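Pre-opening inspection: visitor demonstration, sorting station
2020-08-22
By the site safety office, Torkance

Scope: one table station, hand-held gripper demonstration, open day at the Direll building. Checked against the Coller visitor sheet, issue 4. Items marked C carry a comment.

1. Access and floor

1.1 Visitor line marked and unobstructed. OK
1.2 Clear width of walkway 121 cm at narrowest point. OK
1.3 Cables outside the walkway. C
Comment: cables are on the carpet near the station, none across the visitor line. Tape down any that can be moved by foot. Recheck at midday.
1.4 Stand bases marked yellow and black. OK
1.5 Curtains tied or hanging clear of sockets. OK

2. Table and materials

2.1 Table stable under hand load. OK
2.2 Corners rounded, no splinters. OK
2.3 Stack low enough not to slide. C
Comment: magazine covers can slip on each other. Keep the stack square and return surplus magazines to the Yensuk box.
2.4 File organizer placed so that it cannot be pushed off the back. C
Comment: moved in from the edge before the first run. The lead looped over it should be lifted clear before the organizer is shifted.

3. Grippers

3.1 Finger straps intact, released with one hand. OK
3.2 Jaw pads free of cracks. OK
3.3 Lead on each gripper free to move through full reach. C
Comment: left lead hangs beside the table. Demonstrator to stay on the marked side.
3.4 Visitors under 16 do not wear grippers. OK, sign fitted

4. Work in progress

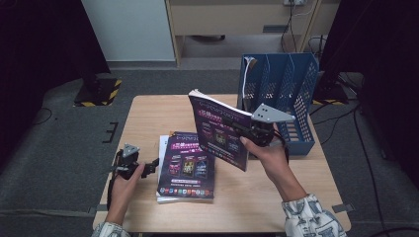
Author: Safety Inspector, Torkance

4.1 One magazine lifted at a time, held near the edge. OK
4.2 Second gripper kept open and clear of the lifting hand. OK
4.3 Sleeves clear of jaws. C
Comment: long sleeves accepted if the cuff does not reach the straps.
4.4 Break after 200 lifts or 5 minutes, whichever is first. Not yet tested

Result: station may open. Item 4.4 to be signed by the afternoon demonstrator. Next inspection in October.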